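Setting Up Your First Negotiation in Vamutitz

April 13, 2022
By Daiane Lins

Welcome to the part of the manual I like best! By the end of this section you'll have two countries, one mediator and a grain dispute ready to run with a full classroom. Vamutitz comes with the dispute between Gill and Edel already loaded, and it's a great one to learn on - a shared strait, a blocked port and a harvest that won't wait.

1. Sign in to the host screen and choose New Session. Pick "Strait of Cliltedis" from the scenario list.

2. Set the number of delegations to 3: Gill, Edel and the mediator. Extra seats can be added later as observers.

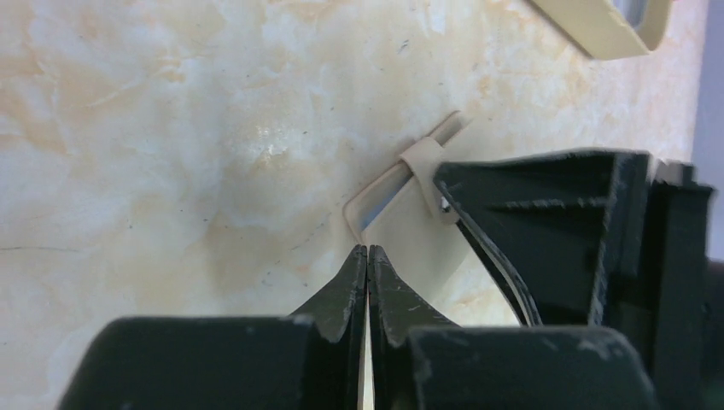
3. Assign a head of delegation for each side. Only the head can table a proposal, so choose players who enjoy talking!

4. Open the Cargo tab and enter the opening stockpile. The default of 800 shiploads gives both sides real room to bargain.

Note: Lowering the stockpile makes Edel's ministers nervous much sooner. It's wonderful fun with a group that has played before, but new players may find it harsh.

5. Turn on Back Channel if you want private messages between delegations. The mediator can't read these, and some of the best deals start there.
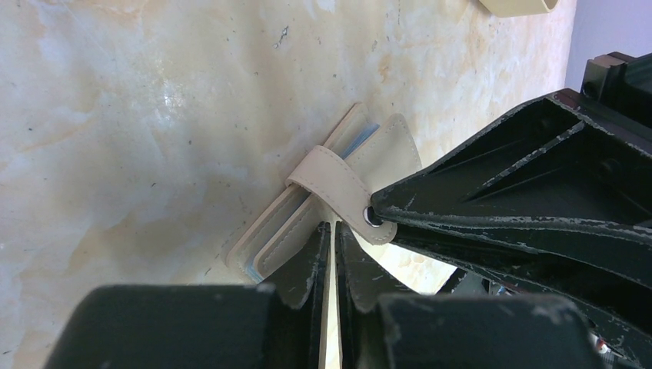

Messages stay open until the host presses Close Round, so give everyone a fair warning before you do.

6. Set the session to 8 rounds. Each round ends with a public statement from every delegation, and players really get into writing them.

Caution: Don't change the map once round one has begun. Moving the safe corridor resets every inspection agreement already signed, and there's no undo.

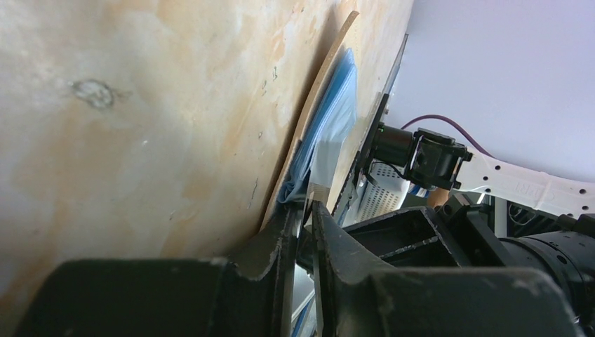

2 min read

7. Check the Trust meter for both sides. A reading of 91 or higher unlocks the joint inspection treaty, written for us by Neusa Quintana - and it's a beauty, with real clauses to argue over line by line.

8. Press Start Talks. The opening briefing appears on every player's screen, and the mediator speaks first.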